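Notebook, Claltik demo collection, red table station
19/11/2022

Back on the red table after a week of arguing about whether we should be on it at all. Writing this down while I still remember who claimed what. 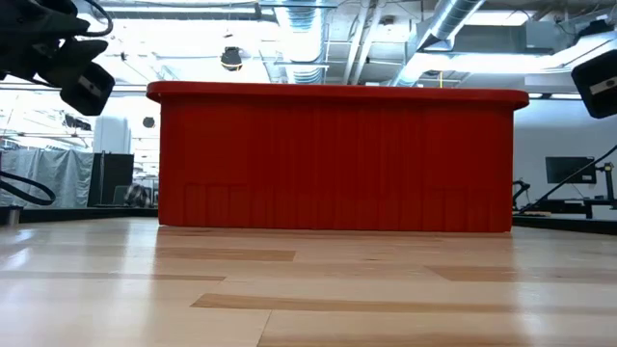

The count stands at 2,130 episodes for the Plarkano set. Leonardo wants to call that enough and start training. I don't. 740 of those were recorded before the viewpoint change in September, and mixing them in as if they were the same data is wishful. He says the policy will learn to ignore the difference. Maybe. The last time somebody told me that, the policy learned which viewpoint meant "reach left" and did very nicely on the validation split.

My other complaint is the background. Gloss floor, red table, strong ceiling lights. The planks throw streaks and pick up some of the red, and I'd bet money the encoder is hanging on to that. Consuelo's answer is to jitter the colors in training. Fine, but color jitter doesn't move a reflection. I asked for one session with half the lights off and was told it would "break consistency". Consistency is what worries me.

Went through a batch of 114 episodes by hand, start to finish. Notes:

Labels say success on all of them. I would have failed 8. Two are plain drops where the operator picked the thing up again and carried on. The others let go too early and got lucky. If "success" means "ended up in the right place," then ok, but write that in the label sheet, which at the moment says nothing.

Operators pause before the grasp. Every one of them, same half second or so. Puma (the old baseline) copied the pause and then got stuck in it. We trimmed idle steps for Puma and it helped on the plots and did nothing I could see on the table.

Start poses are too tidy. People reset to the same place out of habit, whatever the instruction card says. Suggest we draw the start pose from a script and have the operator match it. Consuelo thinks this will cut throughput by a third. She's probably right and I'd still take it.

Nistell sync tool: no dropped frames reported today. It also reported none on the day we lost a whole stream, so I'm not putting weight on it. Need a check of our own that compares frame counts per view and refuses to save if they disagree.

Agreed with Leonardo, grudgingly on both sides: he trains two runs, one on everything and one without the September-and-earlier material, same seed, same steps. Evaluate both with start poses neither of us picks. If the big one wins I'll stop going on about it.

To do
- rewrite the success definition, send to Consuelo
- relabel the failures from the batch above
- frame count check
- ask again about the lights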